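# cushion-club-sofa

The data and scripts from our student robotics club's sofa project, the one where we teach a humanoid to deal with cushions and cushion covers. If you came from the Kirketti open day page, hello! You want the `demos` folder, and you can ignore nearly everything else. 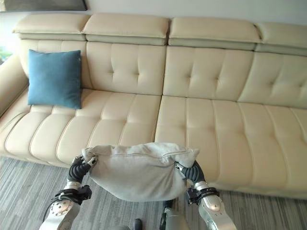
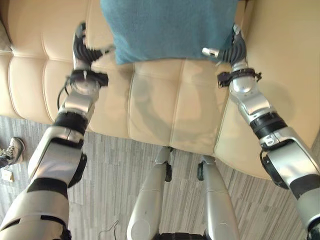
Cosgrove

Last updated September 25, 2018

## What you get

There are 712 episodes in the main set and 154 more in `extras`, which are the ones we recorded in August before we'd agreed on a naming scheme (sorry, the file names in there are a proper mess). Each episode has the head camera video, the joint positions for both arms and hands, and a one-line note typed by whoever was on the controls. Some of the notes are useful. Some of them say "hmm".

We stuck to two kinds of job. One is handling a soft cover with both hands, and the other is working with a cushion on the sofa seat. I thought the covers would be a quick warm-up and I was very wrong - fabric sags, and once it's sagging the fingers have to find the corners all over again. The cushions are much kinder to beginners.

## Getting started

Unzip the lot into one folder and run `check_files.py` first. It takes roughly 36 minutes on my old laptop, so go and have your tea. After that, `play.py` followed by an episode number shows you the video with the joint plots underneath.

The scripts expect the Drarker format, the same one we use for all the club stuff. If you're on Molonero there's a converter in `tools`, but it drops the finger readings and I haven't worked out why yet. Fixes very welcome!

## Things to know before you train on it

- It's one sofa and one carpet all the way through. Don't expect a model to cope with your nan's settee.
- Pale leather is shiny, and the arms throw shadows on the seat. Our first cushion finder kept picking up the shadows, so try a few lighting tweaks.
- The head moves between episodes. Read the head angle from the file, don't assume it.
- 39 episodes are marked `bad`. I left them in on purpose, as they've been handy for testing our "give up and start again" button.
- People's feet get into shot now and then. We haven't masked them.

## Using it

Help yourself for coursework, club projects or just messing about. A mention would be lovely, and if you get the cover job working better than we did please open an issue and tell me how - I'm still stuck on the second corner.

Related projects

cushion-club-tools
drarker-player
molonero-converter (old)
kirketti-open-day-slides
sofa-lighting-tests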